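What Is a Petition, and Does Anybody Read Them?

A petition is a letter that lots of people have signed. It asks somebody in charge to do something, or to stop doing something, which is usually quicker.

Say your council wants to close the library in Corngate on Saturdays. You could grumble about it. Grumbling is free and very popular, but councillors can't hear it from your kitchen.

So you write down what you want in one clear sentence. "Please keep Corngate library open on Saturdays" is good. "Everything is unfair" is true on some days, but it's hard to vote on.

Then you collect names. Ask first, and don't sign for your dog. Each council has its own rules about how many names you need and how old people must be to sign. In January, Hawi Mamo, who is nine, handed in 242 signatures, and 23 of them were crossed out because people had signed twice. They were keen.

After that, the councillors talk about it. They might say yes. They might say no, using a great many words. Often they say they will look into it, and then you have to write again in the spring to ask how the looking is going.
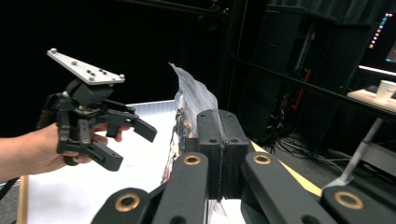 Keep a copy of your petition when you hand it in. Council offices have a lot of drawers.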